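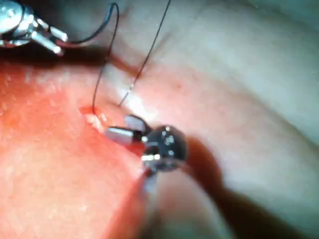
Giltadside Surgical Robotics Group, Department of Mechanical Engineering
Student project report by Corey McPhee, 31 January 2025

Looking after the needle driver wrists on the Lim rig

When I picked this project I thought I would be writing control code. I spent most of it with a screwdriver the size of a toothpick, and I loved it! The Lim rig has two instrument arms and is used for suturing work, so the wrists have to open, close and turn very precisely while pulling on thread. My job was to write a proper maintenance routine for them, as the old one was a single page of notes left over from the Wemamness project.

How the wrist works

Each instrument has a long shaft with a small jointed wrist at the end and a pair of jaws beyond it. Cables run down the shaft from the motor pack and loop over tiny pulleys. If one cable stretches, the jaws lag behind the handle (we call this slop) and the person driving has to overcorrect. With black suture running from one set of jaws into the edge of an incision, and the other instrument's tips a short way off, a little slop is enough to make you pull the stitch tighter than you meant to.

The pins matter as well. They are only small, but a pin that has started to creep out of the wrist body can catch the thread, and a frayed strand is a nuisance to tie.

What I changed

The old notes said to check cable tension every 2,000 jaw cycles. I logged one instrument from new and found the first noticeable slop at 2,066, which sounds fine until you remember that it had been building up for a while by then. My routine brings in a quick check every 400 cycles, with the full strip-down kept at 2,000. The quick check takes 5 minutes once you have done it a few times:

Home both arms and switch off the motor pack.
Look at the pins under the magnifier and press any proud one back with the brass tool.
Open and close the jaws by hand, feeling for a gritty spot.
Power up, run the jaw sweep and save the lag plot with the instrument number in the file name.

Cleaning comes before all of this. Dried residue round the hinge feels exactly like a worn pulley, and in December I took a whole wrist apart because of it. Soak first, brush the hinge with the jaws open, rinse, then brush again with them closed.

Re-tensioning

This was my favourite part. You slacken the clamp at the motor end, take up the cable a quarter turn at a time and repeat the sweep after each turn. Go too far and the wrist gets stiff in one direction, which is worse than the slop you started with. The Midmont tension gauge is good but reads low if it is held at an angle, so I made a little printed cradle that keeps it square to the cable. The drawing is in the group folder.

Still to do

The left arm has a faint click when the wrist rolls fully clockwise. I have swapped the instrument over and the click stays with the arm, so my next stop is the coupling plate. I would also like the cycle count to show on the driver's screen, as at present you have to open the log to find it.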